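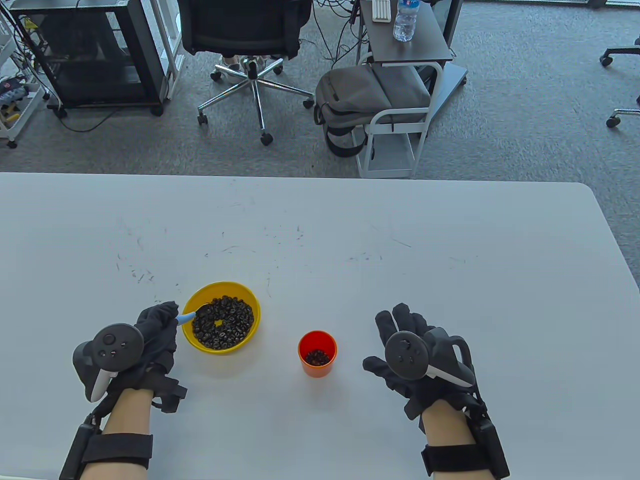

Plorix Open Texts > Everyday Physics > Part Two > Stuff That Pours

Chapter 5: Stuff That Pours

I grew up near the grain docks at Brikoscombe, and I spent a lot of my childhood staring at piles. Wheat, gravel, road salt, you name it. What got me was that the salt pile always had the same slope. Trucks took from it all winter and it shrank and shrank, but the sides kept the same tilt (I checked with a school protractor held at arm's length, so please don't cite me).

That slope has a name, the angle of repose, and it's the first big idea in this chapter. Pour dry sand slowly onto a flat floor and the heap gets steeper until it can't, and then a little slide runs down the side and it settles again. Smooth round grains make a low, lazy heap. Rough or jagged ones lock together and stand up taller. Damp sand is a whole other animal, and we'll get to it in Section 5.4, which is my favorite!

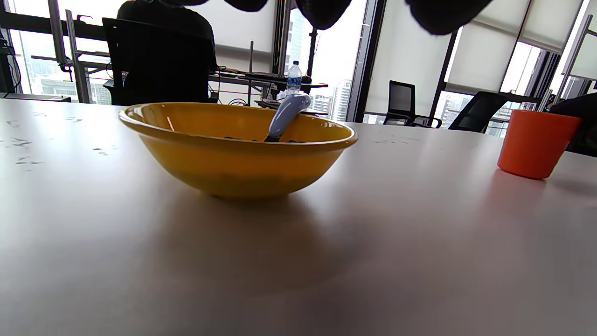
We spent the last chapter on liquids, and it's tempting to think of grains as a kind of chunky liquid. They do pour, after all, and they fill whatever you put them in. But a liquid at rest can't push back sideways along its surface, and grains can, thanks to friction. Think about a spoon in soup: its handle flops over until it finds the side of the bowl. Now take a spoon like this one, with its greyish-lavender handle leaning up past the far rim and its working end out of sight behind the near side. From here you couldn't say how much of the load is carried by the bowl and how much by whatever is packed around the tip. In water I could tell you in one line. With grains, it depends on how they were poured and how hard somebody poked them, and we'll need a new kind of force diagram to even ask the question properly.

The same friction does something strange in tall containers. Fill a tank with water and the pressure on the bottom keeps climbing as you go deeper. Fill a tall silo with corn and the pressure on the floor climbs for a while and then pretty much quits, with the walls holding up the rest of the weight. Great news for the floor, less great for the walls. The old Najafi silo we'll study in Section 5.3 has steel bands around it for just this reason, and by the end of that section you'll be able to work out how close together they need to be. 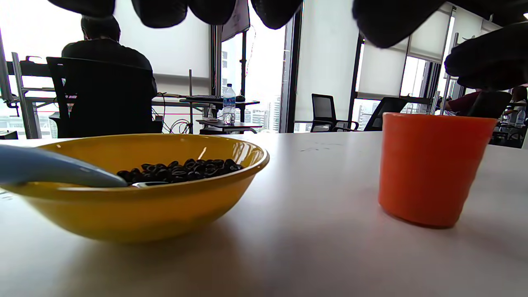
Grains also take up more room than they need to. Between them there's always air, and how much air depends on their shape and on how they landed. Tap the side of a full jar of rice and the level drops, even though you haven't taken out a single grain. Try it with any setup you have in the kitchen, such as a yellow bowl with a heap of dark pieces in it, a spoon, and an orange cup standing nearby. Spoon the cup full, tap it, and see how much more fits. Then do it again with sugar, and write both results down before you read Section 5.1.

Problems marked with a star use the data table on page 62. Problem 28 is long, so start it early.

Comments (3)

Tried the cup thing with lentils and then with popcorn kernels. The popcorn hardly moved. Is that the shape or am I a bad tapper?

My class loved the silo section. Could the wall pressure graph be bigger in the next edition?

Found the answer to 28 by hand, then saw the hint. Please put the hint first!

Related chapters

Chapter 4: Stuff That Flows
Chapter 6: Stuff That Bends
Lab notes: Building a Brullari hourglass
Reading: Why snow slides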